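The planner at Calby has a habit its authors would like it to lose. Told to reach past a table corner with the jaws open, it thinks for 200 milliseconds, then proposes a route by way of the next county.

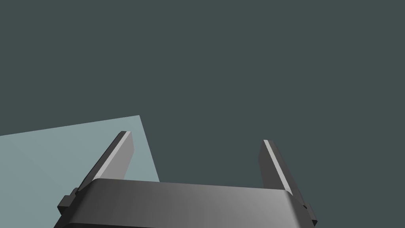 Junhao Tang blames the cost function, which charges for nearness and lets distance go free. Change that one number, he argues, and the detours vanish – along with seven passing tests.

So the team reruns everything in simulation, 2840 starts a night, where a bad plan dents only pride. By August the detours were shorter. They were also, for reasons still under study, mostly to the left.
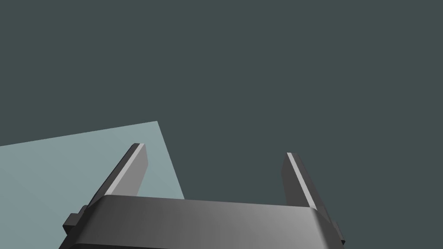

Calby Motion Planning Group

The fix ships when the left turns stop. The release notes already call it stable.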